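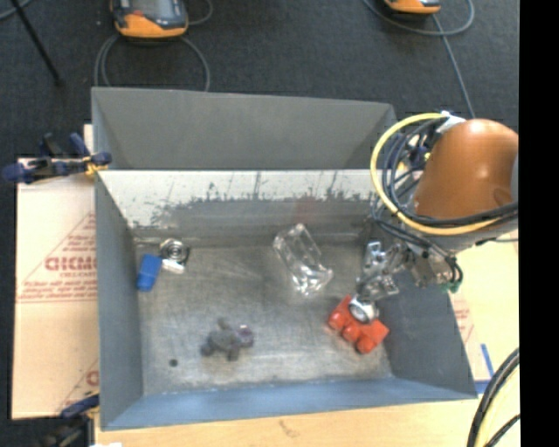

Vol. 2, page 40

Call for testers: Zedach bin picking kit

Halholm is looking for small workshops and warehouses to try the Zedach kit before it goes on sale. The kit has a gripper with a round tip and software for picking mixed items from a metal bin. You must already have a robot arm and a person who can work with it.

We ask for 156 hours of use and a short written report every month until December. The kit is lent free of charge, and transport is paid by us. Previous experience with bin picking is welcome but not required.

Please apply in English to the Halholm office in Nemumora by May 18, 2020.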